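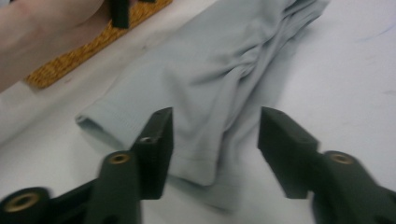 Laundry & Mending

How to Get Pilling Off Knitwear (and Keep It Off Longer)

By Grímur Arnardóttir
Updated 4/12/20

I love this job. I know how that sounds, but give me a tired old sweater, a good lamp and half an hour, and I'm as happy as anyone has a right to be on a gray evening. A top that looked ready for the rag bag can come out looking almost new, and you don't need any special skill to do it.

Pills are those little balls of fuzz that show up under the arms, along the sides and anywhere a bag strap rubs. They form when short, loose fibers work their way to the surface and tangle together. Soft yarns do it more than hard, tightly twisted ones, and blends can be the worst of all: the strong fiber hangs on to the weak one, so the pills never drop off by themselves.

What you'll need

A fabric comb or a battery fabric shaver
A lint roller, or wide tape wrapped around your hand
Small sharp scissors
A hard, flat surface and good light
A mesh wash bag for afterward

Which tool should you use?

Fabric comb. My favorite for fine, smooth knits like jersey T-shirts and thin merino. It looks like a tiny hair comb with very close teeth. It's slow, quiet and cheap, and you can feel what it's doing the whole time.

Fabric shaver. Best for bigger jobs and medium-weight sweaters. Mine is an old Linier that takes two batteries, and I've also borrowed my sister's Gauthier, which has a wider head and gets through a cardigan in no time. Either kind is fine. What matters is that the guard over the blade is in one piece — if it's cracked or bent, throw it out, or it will bite a hole in your knit.

Sweater stone. A rough block you drag across the surface. Wonderful on thick, hairy wool, and it makes a terrible mess, so do it outside if you can. I wouldn't take it anywhere near a T-shirt.

Disposable razor. People swear by these, and yes, they work! They also cut yarn very easily. If it's all you have, use one that's a little dull, hold it nearly flat and start somewhere that won't show, like the inside of the hem.

Step 1: Wash and dry first

Start with a clean, fully dry garment. Damp fibers lie down and cling to the fabric, so you'll miss half the pills and find them again tomorrow. Washing also brings up any loose fuzz that was about to turn into pills anyway. You may as well catch it all in one go.

Step 2: Lay it out flat

Put the garment on a table, not a bed and not your knee (I've made both mistakes). Smooth it with your palms, working from the middle out, until there isn't a crease left in the part you're going to work on. A ridge of fabric stands up higher than everything near it, and a blade will go straight for it. Unroll the cuffs. Open out anything folded. If the knit is thin, slide a magazine or a piece of cardboard inside so you're working on one layer.

Don't stretch it, though. Pulled tight, the stitches open up and the shaver can catch a loop of good yarn.

Step 3: Work one small patch at a time

Hold the fabric steady with your free hand, well clear of the tool.

With a comb, use short, light strokes, all in one direction. I go down the garment, following the columns of stitches. Lift the comb at the end of each stroke. Going back and forth just roughs up the surface and gives you new fuzz to deal with next month.

With a shaver, make small circles and let it barely touch. The weight of the tool is all the pressure it needs. Empty the lint cup before it's packed full; a stuffed cup stops it from cutting, and then you start pushing harder without noticing.

Stay about 5 stitches away from seams, buttonholes and ribbing. For pills right up against a seam, pinch each one and snip it with the scissors.

Step 4: Clear the fuzz and look again

Run the lint roller over the patch. Now tilt your lamp so the light comes in low from the side. Every pill you missed will throw a little shadow, and it's so satisfying to go back and get them. Then move on to the next patch.

Underarms take the longest. Lay the sleeve straight out to the side so the fabric there sits flat, and be gentle, as it's often worn thin already. If you can see the cardboard through the knit, stop and leave the rest alone.

Step 5: Finish up

Turn the garment over and check the back, especially the lower part, where it rubs against chairs. Give the whole thing one last pass with the roller and a good shake. A quick puff of steam from an iron held just above the surface will relax a wool knit beautifully. Skip the steam on acrylic, which can go limp and stay that way.

Keeping the pills away

You won't stop pilling completely, but you can slow it down a lot.

Turn knits inside out before washing. The rubbing then happens where it can't be seen.

Wash them with other soft things. Jeans and towels are rough company, and zippers are worse.

Use a mesh bag and a short, cool, gentle cycle. On my machine, a Civis, the delicates program runs far longer than a T-shirt needs, so I pick the quick one and turn the spin down.

Use liquid detergent. I like Ulier because it rinses clean, but any mild one will do.

Dry flat or on a rack. All that lovely fluff in the dryer filter used to be your sweater.

Give each piece a day off between wears. Wool especially likes a rest!

A couple of questions I get

Will it keep pilling forever? Often it settles down. A new sweater has plenty of short loose fibers to shed, and after the first few cleanups there are fewer left. I have a navy pullover that I combed constantly its first November, and now I get it out of the drawer, look it over and put the comb away again.

Am I wearing the fabric out? A tiny bit, every time, yes. That's why I stick to light strokes and only do it when the pills bother me. For a garment I wear a lot, that comes to maybe twice a season.

Can I do socks? You can! Pull the sock over a jar first, so it's smooth and you have something firm to work against. Use the comb, and go easy at the heel.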